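# Hand-me-downs, Round Three

12/7/24

Started with a garbage bag. Diane Hiebert left it on her sister's porch in June, full of size 5 jeans and one very loud raincoat, and by the end of the month the bag had been through four houses and come back to her heavier than it went out.

That's how Zorna works, more or less. It's a kids' clothing swap, run out of a church basement and a group chat, and if you have a child between newborn and size 12 in this end of town you have probably been handed one of its bags. No fees. No points. You take what fits, add what doesn't, tie the top, pass it on.

"I was buying leggings every six weeks," Diane says. "Every six weeks! And the old ones had no holes in them yet."

She has three kids, the youngest of whom will only wear orange. Not reddish, not peach. So the orange bag exists now. It goes round separately.

## What goes in

Rules are short. Clean, zippers work, no stains you'd be embarassed by at Grandma's. Knees are a grey area. Sheldon Nguyen does patches for anyone who asks, mostly on the bus, and he's fine with a blown knee if the rest of the pant is sound. His favourite is a pair of brown cords that has had both knees done twice and the bum done once. They're on their fifth kid. Felt sharks on the knees at the moment.

"The kid before had rockets," he says. "New kid wanted sharks. I just sewed over top."

Mitts are a headache. So are socks, which most people have quit putting in. Snowsuits move fastest, usually gone by Labour Day, and there's a waiting list for anything with a two-way zip.

Brands come and go. Lots of Cletach, the fleece people, because it washes like iron. Some Gilani party dresses, worn once, tags practically still warm. A mother I met at the June sort had just pulled one out, navy with a scratchy collar, and her daughter had already said no from across the room without looking up.

## The picky ones

Every parent here has a story about the thing that was supposed to be worn and wasn't. Suryani Tjoa spent 195 dollars on a wool coat for her son's first day of kindergarten. He wore it to the car. It's since been worn by two other boys, to an actual wedding in one case, and she gets pictures.

She doesn't mind much. What she does now is let him dig through the bag himself, on the living room floor, before she's had a look. He comes up with odd stuff. A vest with frogs. A girls' skating sweater, which he loves, and which he slept in for most of a week. But he wears what he picks and mornings are quieter.

Lorne Dhillon tried the same with his twins and ended up with both of them wanting one hat. He bought a second hat. "There's a limit to my principles," he says, "and it was eight dollars."

He also keeps the numbers, sort of, in a notebook. Bags aren't counted but pieces are, at the two big sorts, and the last tally came to 3065. That includes single boots. He won't say how many single boots.

## When things get busy

The bags help most in the months when a household is flat out. New baby, night shifts, a move. Efe Balogun was home for a good stretch this spring after gallbladder surgery, with a four-year-old who grew out of everything at once, ankles showing, sleeves halfway up to the elbow. She couldn't lift a laundry basket for weeks. Someone left two bags inside her door and someone else took the small stuff away.
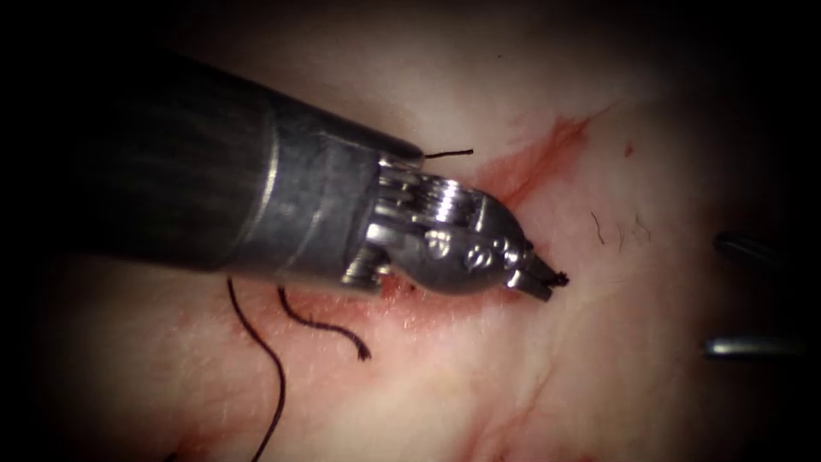 *The wrist and jaws of a robotic surgical instrument.*

"I didn't go to a store untill summer," she says. "He had shorts. He had a swimsuit. He had a tie, I don't know why."

He wore the tie with the swimsuit, for the record. All of one Sunday.

She's back at it now and has the 4 to 6 bags in her hall closet, which means people text her at all hours about rain pants. She'd like a shed. There's talk of putting in for one of the city's small grants, up to 1000 dollars, but somebody has to fill out the form and so far that's meant everyone looking at Lorne.

## Getting a bag

Next sort is in the basement, doors at nine, and bring a marker for the masking tape labels as the pens always walk off. Strollers down the side ramp. If you're only dropping off, the Ledura bakery two doors down will hold a bag behind the counter till closing, tied please, size on the outside.

Costumes have their own bin. They were meant to stay in it until October but Diane's youngest found an orange dragon, so that one's out already.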